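Courses > Materials and Waste > Week 6 handout
Last updated: May

Week 6: Does bagged recycling get recycled?

Read the Volen report before Thursday, and read it slowly. The headline claim is that 900 households "recycled" 40 percent more after bags were handed out. More what? Volen weighed material at the curb. Weight at the curb tells you what people put out, and the bags were weighed too.

The Purnow study is smaller (194 households, 16 weeks) but it followed loads to the sorting line. Its rejection figures are self-reported by the plant - treat them with care.

Questions to bring:
- Who paid for each study?
- Where does "recycled" get defined, if anywhere?

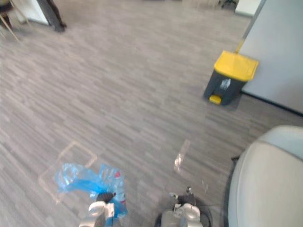
Fig. 1. Clear bottle with a blue plastic bag.

Film and bottles are usually sorted separately. Check whether Volen mentions this. I couldn't find it.

We use cookies to remember your settings. Accept / Decline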